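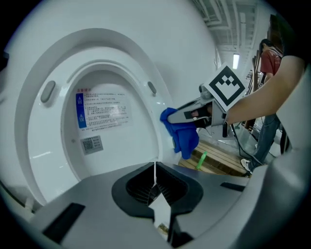
The Part of the Bathroom We Forget

October 3, 2023

Most people clean the bowl and leave the lid for later. I did the same for many years, until I rented a small apartment in Brundton with a bathroom so narrow that the raised lid was always in front of my eyes.

The underside of a lid collects more than the top. Dust and fine drops settle near the bumper pads, and a brush is too big to go there. A soft cloth is better. I fold it in four and go along the edge first, then over the inside in long strokes, and I turn the cloth when one side is dirty.

Labels are a question of taste. Many new lids come with a warning sticker and a small code to scan. My sister peels hers off on the first day. I keep mine until I have read it, and then it stays there for 11 months more. If you keep it, do not rub across the corners, or they will lift and become gray.

For the liquid, I put 500 ml of warm water in a bottle with a few drops of dish soap. Strong products can make plastic dull. In June I tried a spray from Tenent, and the smell remained in the hallway until evening, so I returned to soap.

Keep one cloth only for this work, in a color you will not confuse with the kitchen ones. Mine is washed alone and dries on the window handle.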